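Doblar ropa y contar milímetros

19 de julio de 2022

Llevo semanas discutiendo con Davina Rennie sobre una cifra. Davina defiende que nuestro método de doblado a dos brazos "funciona" en el 107 de no sé qué índice que se sacaron de la manga en Vanmont, donde 100 es una persona sin prisa. Yo defiendo que un índice que permite a un robot ganarle a una persona doblando ropa está mal hecho, y que habría que tirarlo antes de agosto, cuando toca escribir el informe.

Explico el método para quien no haya leído las entradas anteriores. Se llama Truno y, en teoría, aprende de demostraciones teleoperadas: alguien mueve los brazos a distancia, se guarda todo y luego una red imita lo que vio. Tenemos 3.092 demostraciones. Suena a mucho. El problema es que la inmensa mayoría empieza con la prenda ya extendida, que es la parte agradecida del trabajo, y muy pocas con la prenda hecha un gurruño, que es como sale la ropa de cualquier cesto de cualquier casa.

Y ahí está mi primera queja, la de la cámara de muñeca. Todo el mundo las pone, todos los artículos las recomiendan, y yo sigo sin ver claro qué saca la red de fotogramas de este tipo:

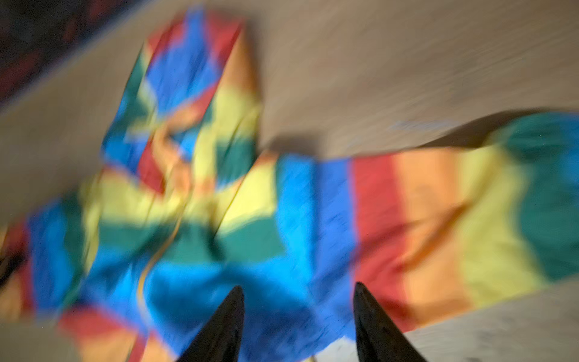
Vista desde la muñeca, con la tela arrugada y las dos puntas de la pinza abajo.

Con ese desenfoque yo distingo los colores de las franjas y poco más. ¿Dónde está el borde? ¿Qué capa queda encima? Davina dice que la red no necesita lo mismo que yo, y puede que tenga razón, pero "puede" es una palabra que no me gusta en un informe. Le pedí la prueba obvia: entrenar sin las cámaras de muñeca y comparar. La hizo, con 14 ensayos por condición, y la diferencia fue de un ensayo. Uno. Con eso no se demuestra que las cámaras sobren, desde luego, pero tampoco que ayuden, y en el borrador ya aparecía la frase "mejora sustancial".

Segunda queja: las rayas. Una prenda con bandas de colores vivos es casi una regla graduada. Si el modelo aprende que la última franja azul es el bajo, a lo mejor no ha aprendido nada sobre chaquetas. Propuse repetirlo todo con ropa lisa y gris, y de momento sigo esperando.

La vista fija me convence bastante más. Se ve la prenda entera, se ven los dos brazos, y cuando algo se tuerce uno puede al menos señalar el momento con el dedo.

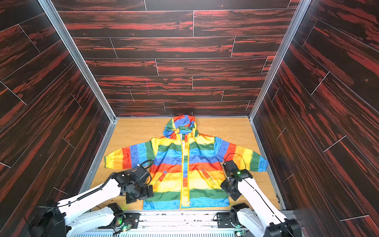

La chaqueta extendida, con una pinza a cada lado, a la altura de los bolsillos.

Fijaos en la capucha, allá al fondo. El criterio de éxito de Vanmont mide la alineación de las mangas y del bajo, y a la capucha no le hace ni caso. Un doblado con la capucha de cualquier manera puntúa igual que uno decente. Con la cremallera pasa lo mismo. Cuando volví a puntuar a mano los ensayos dados por buenos, exigiendo además capucha plana, me quedaron 8 de los 14. Sigue siendo un resultado digno para ropa con tantas complicaciones, y lo publicaría sin vergüenza ninguna. Lo que no publicaría es el 107.

En los comentarios de la entrada anterior, alguien me preguntaba si Vasylenko no resuelve esto con su simulador de telas. He visto la demo de Prallard, que lo usa, y las telas se mueven de maravilla. Son todas cuadradas. Cuando simulen una manga con puño elástico, hablamos.

Davina ha leído este texto y pide que conste que el índice no es suyo. Consta. También pide que diga que repetirá la comparación de las cámaras con más ensayos y con la prenda arrugada de partida, que es lo que yo quería desde el principio. Pondré aquí los números cuando los tenga, salga lo que salga.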